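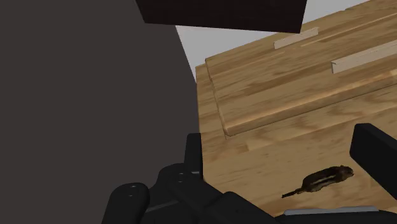
Before You Sign: A Buyer Looks Hard at a Pick-and-Place Quote

22 Jul 2026

The equipment manager at Barta has bought band saws, a glue press and two conveyors, and she says none of them gave her as much trouble as a robot she hasn't bought yet. Barta packs wooden craft kits and small animal figures for museum shops. She agreed to talk about the purchase on the condition that we leave her name out, as she is still negotiating.

The seller is Plokar. The arm would come with a gripper, a controller and a software package called Skirkance, which lets the customer try out jobs in simulation before anything is bolted to the floor. The simulation is where our conversation started, and she was not in a generous mood about it.

"They sent us renderings first," she said. "A chipmunk on a wood table, gripper right up next to it, a board behind with a couple of pale strips lying on it. Very nice wood grain. I asked what I was supposed to learn from the wood grain."

She wanted to know what the chipmunk weighed in the software, and how slippery the table was. The answer came back in two parts, a week apart. The first part was a brochure. The second was a list of default settings, and the default for surface friction was the same for every object in the library.

"Our figures have tails," she said. "Thin ones. A tail breaks, the piece is scrap. So I want to know how hard the thing squeezes, and where. A rendered tail can't break unless somebody tells it to."

I put it to her that simulation is cheap, and that most shops her size would never get to test a layout any other way. She gave me half of that. Skirkance did show her that the table would have to move if the arm was going to reach both the table top and a raised board without changing its base position. She would have found that out with a tape measure, she said, but later, and after pouring a pad for it.

"Reach, clearance, does the finger hit the board. Fine. I believe it on that. I don't believe it on grip and I don't believe it on speed."

Speed is where the budget comes in. Plokar's proposal assumes 300 picks an hour, and the payback figure on the last page depends on it. She asked what object that rate was measured with and was told a block. Barta doesn't sell blocks. She reworked the sheet with her own guess for striped figures lying on their sides, facing any which way, and the payback period went from 18 months to something she declined to give me.

"I'm not going to put a number on it for you. It was long enough that my boss laughed."

The quote itself runs to several pages. She had marked it up in pencil, and we went through the lines that bothered her. Gripper fingers are listed as a consumable, with no price and no expected life. Training is included for two people, on the seller's site, travel not included. The Skirkance license is free in the first year and "at prevailing rates" after that. She has asked three times what the prevailing rate is now. She has been told it will be clear by December.

"I have to have my numbers in before December. They know that. I told them that on the first call."

There is a second bidder, Jistosano, which builds simpler machines and doesn't offer simulation at all. Their pitch was to mail them a box of product and wait. She mailed the box. What she got back was a plain report with the number of pieces picked, dropped and damaged, out of 1000 attempts. She didn't love the results. The thin strips that go in the kits gave their gripper a hard time when they were lying flat, and it dropped more of them than she could live with.

"But it was a bad number I could use," she said. "I can plan around a bad number. I can buy a tray that holds the strips up off the surface. What do I do with a picture?"

I asked whether that was fair, given that Plokar never claimed the renderings were test results. She thought about it and said the salesman hadn't claimed it, no, but he had put them on the page facing the price.

Her advice to anyone at the same stage is mostly about order. Get the renewal price for the software in writing before you talk about the discount on the arm. Ask which of your parts was used for the cycle time, and if the answer is none, send parts. Budget for fingers, and put in a full spare set even if the seller tells you they last. Hold back a share of the payment until the machine has run your own mix on your own floor for 3 weeks, with your people loading it.

Plokar has turned down that last one so far and offered a demonstration day in its place. She has been to demonstration days.

"Everything gets picked up at a demonstration day. They've set it out the night before."

She hasn't ruled them out, though. The arm is well built, the service depot is closer than Jistosano's, and the floor staff liked the people who came to measure. If Plokar will run her box of figures and send back a sheet with the failures on it, she'll reopen the file. The box is packed and sitting under her desk. As of our conversation she was waiting on a shipping address.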